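Nasow – Sammlung politischer Äusserungen zu Ausgangsregeln und Versammlungsverboten

README, zuletzt bearbeitet im Dezember

Worum es geht

Nasow ist ein Datensatz mit kurzen Texten aus der Lokalpolitik. Er enthält Reden, Pressemitteilungen und kurze Beiträge, in denen gewählte Personen über Ausgangsregeln, geschlossene Plätze und Demonstrationen dagegen sprechen. Jeder Text ist von Hand mit einer Haltung versehen. Die Texte stammen aus dem Archiv der Stadt Tivberg und aus der Zeitung Cocco, die uns die Benutzung für Forschung erlaubt hat.

Der Datensatz wurde gemacht, damit man untersuchen kann, wie dieselbe Person an verschiedenen Tagen über dieselbe Regel spricht. Uns hat besonders interessiert, wann ein Politiker die eigene Verordnung verteidigt und wann er die Leute lobt, die gegen sie auf die Strasse gehen. Beides kommt öfter von der gleichen Person, als wir am Anfang gedacht haben.

Aufbau

Die Dateien liegen im Ordner texte. Jede Datei hat ein Feld für den Text, ein Feld für das Amt der sprechenden Person, ein Feld für die Art der Quelle und ein Feld für die Haltung. Das Amt ist allgemein gehalten (Stadtrat, Bürgermeisteramt, Regionalparlament), und Namen von Privatpersonen sind durch ein Kürzel ersetzt.

Die Haltung hat 5 Werte:

zustimmend
eher zustimmend
unklar
eher ablehnend
ablehnend

Der Wert "unklar" ist kein Rest. Er bedeutet, dass der Text zwei Lesarten erlaubt und dass beide im Feld anmerkung beschrieben sind. Bitte diese Texte nicht einfach löschen, wenn Sie ein Modell trainieren.

Wie annotiert wurde

Jeder Text wurde von zwei Personen gelesen, die einander nicht gesehen haben. Die erste Runde machten Anum Mohmand und Davoud Daneshvar. Bei verschiedener Meinung hat Huguette Masson entschieden und ihre Entscheidung in einem Satz begründet. Diese Sätze sind im Feld entscheid erhalten, mit den Tippfehlern, die darin stehen.

Für die Arbeit wurde das Programm Pruvix benutzt, Version 2. Wer die Annotation wiederholen will, muss in den Einstellungen die automatische Vorschau ausschalten. Sie zeigt sonst den Wert der vorherigen Datei an, und man klickt leicht auf das Falsche. Wir haben dies erst am dritten Arbeitstag bemerkt und danach die ersten Texte noch einmal gelesen.

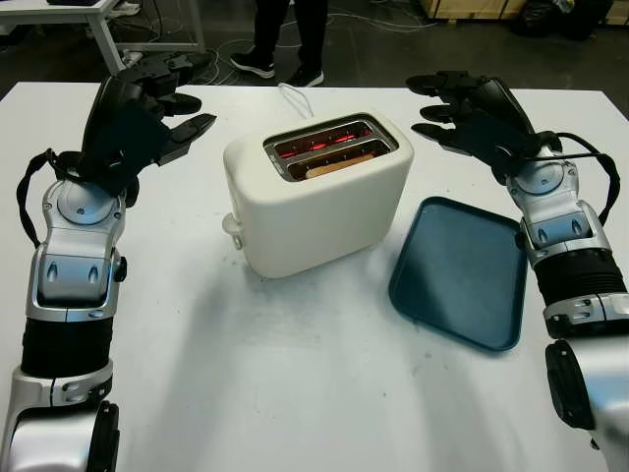

Toaster mit einer Scheibe Brot, daneben ein Tablett.

Grösse und Verteilung

Die öffentliche Fassung enthält fast 100 Reden. Dazu kommen 29 Pressemitteilungen sowie die kurzen Beiträge, die in einer eigenen Liste stehen und die wir nicht mit den Reden mischen. Ein kurzer Beitrag mit einem einzigen Ausruf lässt sich schlecht mit einer Rede im Rat vergleichen, auch wenn beide dieselbe Haltung bekommen haben.

Die Verteilung der Haltungen ist ungleich. Zustimmende Texte sind in den Pressemitteilungen häufig, weil die Verwaltung dort ihre eigenen Regeln erklärt. Ablehnende Texte finden sich vor allem in den Reden der kleineren Fraktionen. Wir haben nichts ausgeglichen. Wer gleich grosse Klassen braucht, soll selber eine Auswahl ziehen und dies in der Arbeit angeben.

Schwierige Fälle

Lob für Demonstrierende wurde nicht automatisch als Ablehnung der Regel gezählt. Ein Redner kann sagen, dass die Leute auf dem Platz vernünftig und friedlich sind, und trotzdem für die Regel stimmen. In solchen Fällen zählt, was der Text über die Regel selber sagt. Steht dort gar nichts, bekommt er den Wert "unklar".

Ironie war das zweite Problem. Mehrere Reden enthalten Sätze, die im Saal offenbar als Scherz verstanden wurden, denn das Protokoll vermerkt Heiterkeit. Wir haben diese Vermerke im Text gelassen. In den Zeitungstexten fehlen sie, dort ist die Annotation also unsicherer.

Bei Zitaten im Zitat gilt die Haltung der Person, die spricht, und niemals die der zitierten Person. Für diese Regel gibt es im Ordner anleitung ein eigenes Blatt.
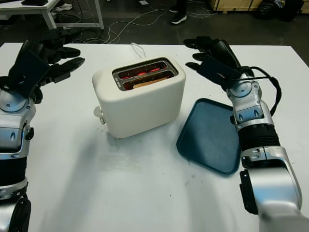

Touran Kazemi schreibt dazu, sie halte die Regel für die Demonstrierenden für zu streng. Wer als Ratsmitglied öffentlich die Gegner einer Verordnung lobe, der nehme damit Stellung, auch wenn das Wort Verordnung nicht falle. Sie schlägt vor, für solche Texte ein zweites Feld einzuführen, das nur die Haltung zu den Protesten enthält.

Wir finden den Vorschlag gut und haben das Feld haltung_protest vorbereitet. Es ist in der jetzigen Fassung noch leer. Forough Tehrani hat die Anleitung dafür geschrieben, aber die Texte müssen alle neu gelesen werden, und das braucht Zeit.

Bekannte Fehler

Einige Reden sind in der Quelle doppelt gedruckt, einmal als Entwurf und einmal in der gehaltenen Form. Wir haben die gehaltene Form genommen, wo sie zu erkennen war. Im Feld quelle steht dann "geprüft".

Die Umlaute sind in den älteren Pressemitteilungen teilweise als ae, oe und ue geschrieben. Dies ist so belassen.

Benutzung

Der Datensatz darf für Forschung und Unterricht benutzt werden. Nicht erlaubt ist, die Kürzel wieder mit Namen von Privatpersonen zu verbinden. Ebenso bitten wir, keine Rangliste einzelner Ratsmitglieder daraus zu machen, dafür ist die Auswahl der Texte zu zufällig.

Fehler melden Sie bitte mit dem Namen der Datei und dem betroffenen Satz. Anfragen werden am Dienstag gelesen.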